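I've had the Florkia on trial since February, and if you only want the short version, it's a decent pair of hands for one boring job and useless for the other nine. We refurbish office machines at Drotwood, so there's always a pile of drives waiting to go in or out of their caddies, and I'd been told for years that this was the kind of chore a robot would take off me any day now. Well, any day arrived! It came as an add-on kit for the arm, at $1,279 for the software and fingers.
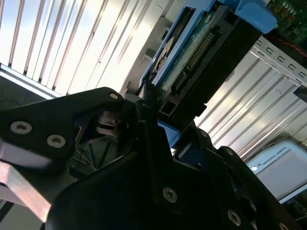
Kenji Ambrose
Workshop lead and reluctant early adopter

Drives in blue carriers are where it does best. The carrier gives the fingers something to hold on to, and the circuit board on the underside stays out of the squeeze. We ran 200 pick-and-place cycles on a Friday and it fumbled 5 of them, which I can live with (I've fumbled more than that before coffee).

Cables, though — oh boy. Anything floppy and it's lost. Same with tiny screws, same with peeling a sticker. Kalkidan Negussie on the next bench had 80 drives out of their caddies and labeled by lunch, and she was on the phone for half of it.

Setup took me most of two days, and the Wiria manual skips the part where you teach it a new tray. I'd still buy it for a shop with one repetitive job and a patient person nearby. For home? No way. It can't fold a towel, and my sink is still full of dishes.

Three stars, maybe four if they fix the tray thing.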